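Home Columns Letters Archive Search

In praise of the bottom drawer

I moved back to Orkcombe in June and within a week I had a bottom drawer again. You know the one: string, dead batteries, a key to something, 32 takeaway menus (I did count, it was raining). My sister-in-law thinks this is a moral failing. She's got one of those flat-pack Furnix units with a slot for every last thing, and it's lovely, and she can never find the scissors.

I say leave the muddle alone! When I chuck things in one place I know where they are, which is in there, somewhere, under the tape. Sorting takes an afternoon and lasts a fortnight. Rummaging takes a minute, and half the time I come up with something better than what I went in for – last month it was a tenner and my good tweezers.
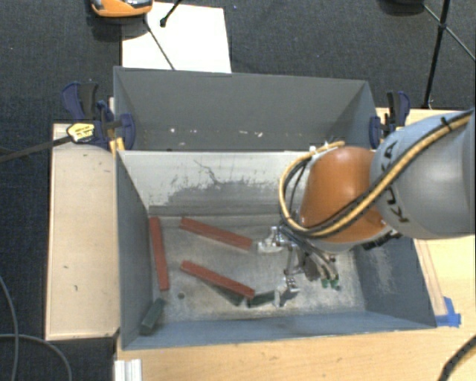
Rummaging on a bigger scale: red and green blocks, grey metal bins.

So no, I won't be buying the dividers. I've seen the price, and I'd only put them in the drawer.

Contact us | © Orkcombe Columns | Back to top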